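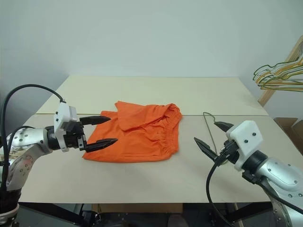 Issue 3, page 30

Folding and storing shorts: frequently asked questions
Last revised 03/01/2018

These answers cover cotton shorts with an elasticated waist, such as the orange pair at the head of the page. Shorts with a zip, belt loops or a stiff waistband are dealt with in the Vudgate trouser sheet.

What surface should I fold on?
A flat table at hip height. A bed gives way under the hands and the creases wander. A pale top makes the edges of a bright garment easy to find.

The shorts come out of the basket crumpled. Do I need to iron them first?
No. Lay them down, find the waistband, and work from there. Open out any leg that has doubled over on itself before making the first fold, or the ridge will be pressed into the finished stack.

How do I find the waistband quickly?
Look for the gathering. Elastic draws the cloth into fine puckers that run across the band, and the hems have none. Once the band is found, turn the garment so that it lies to your right. Left-handed folders may reverse this and all directions below.

What is the folding sequence?
Smooth the shorts flat, front side up. Bring one leg over the other so that the hems meet. Tuck the pointed part of the seat inwards to give a straight side. Fold the hems up to the waistband. For a shelf, stop there. For a drawer, fold once more.

Should I stretch the waistband flat?
Only lightly. It springs back as soon as it is released, and a band held at full stretch pulls the folds out of line. Leave it gathered and square up the hems instead.

The folded pair is thicker at one end. Is that a fault?
No, it is the elastic. Alternate the direction of each pair in a stack and the height evens out. Stacks in the Jenard drawer insert should have the band end facing the front on every second pair.

Can I roll them instead?
Yes. Fold in half lengthways and roll from the hem towards the band. Rolled shorts suit bags and deep boxes. They do not stack.

Do strong colours need separate storage?
Not once they are fully dry. Bright orange, red and navy should be washed apart from pale items for the first 3 washes.

Where does the Bezerra label go?
Inside the back of the band, clear of the gathers. Code 705 is for adult shorts. Children's sizes will be added in February.

Who do I contact about an error on this page?
Dirceu Lacerda for folding methods, Adalberto Moura for labels and codes.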